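Brevus Pick and Place Starter Kit, Club Edition

Software pack, worksheets and parts for school and college robotics clubs

The Brevus kit lets a club learn gripping, lifting and stacking on screen before moving to a bench arm. It was put together by Jisby for after-school groups and short courses. One kit covers a club of up to 6 workstations and comes with everything needed to run the Distau stacking challenge as a group project.

Students write short programs that move a two-finger gripper to a block, close on it and carry it to a marked position. The simulator keeps a record of each run, so a team can play an attempt back, change one value and try again. Programs can be written with drag-and-drop blocks or as plain text, and a team can switch between the two at any point.

What's in the box

Licence card for the Brevus simulator, 6 workstations
Teacher's folder with lesson notes and marking sheets
Student worksheets, spiral bound, 4 copies
Set of foam practice blocks for planning moves by hand
Printed floor grid, folded
Wall chart of gripper commands

The bench arm is sold separately. The kit works with the Adugna desktop arm, and programs written in the simulator will load onto it with the Adugna cable. Clubs without an arm can complete every worksheet on screen.

The course

There are 7 units. The first two deal with moving the arm and reading its position. Units three and four are about gripping: how far to open the fingers, where to take hold of a block and how hard to close. Unit five introduces long and flat parts, which students find harder than cubes. Unit six adds the gripper camera view, where the fingers come in from the bottom corners and the programmer has to judge position from close up. Unit seven is the challenge itself.

Each unit is meant to fill one club session, though most groups take two for unit five. Worksheets may be photocopied within the school or college that bought the kit. 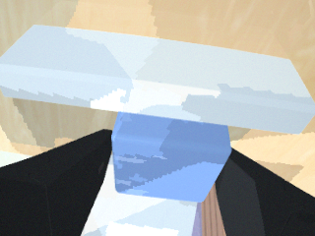 Can a team practise the challenge without the camera view?

Teams can use the overhead view for units one to five, and it stays available as a practice setting after that. In the challenge, the final run has to be made with the camera view switched on. Practice runs can use either.

The Distau stacking challenge

Teams start with the same layout of parts and have 600 seconds to build as much of the set structure as they can. Points are given for each part placed within its outline and taken off for parts dropped outside the work area. A part that is dropped inside the area may be picked up again with no penalty. The marking sheet is in the back of the teacher's folder, and a spare can be printed from the software.

Clubs can run the challenge at any time of year. Layouts are changed each November and are sent as a free update to registered kits. Older layouts are kept in the menu under Past Sets.

What you need

A laptop or desktop computer for each workstation, with a mouse. Trackpads will work but are slow for placing the camera. The software is installed from a download and does not need an internet connection after the licence has been entered. Sound is optional.

Setting up

Install the software on each machine, enter the number on the licence card and choose a club name. Use the same club name on every workstation, or the scores will be listed separately. Saved programs go into a folder named Brevus in the user's documents. On shared computers, ask students to add their team name when saving.

Replacement parts

Foam blocks, worksheets and wall charts can be ordered singly. Lost licence cards can be replaced if the kit was registered. Please give the club name used at registration when ordering.

Age guidance: 11 and over. Younger groups can manage units one to three with help.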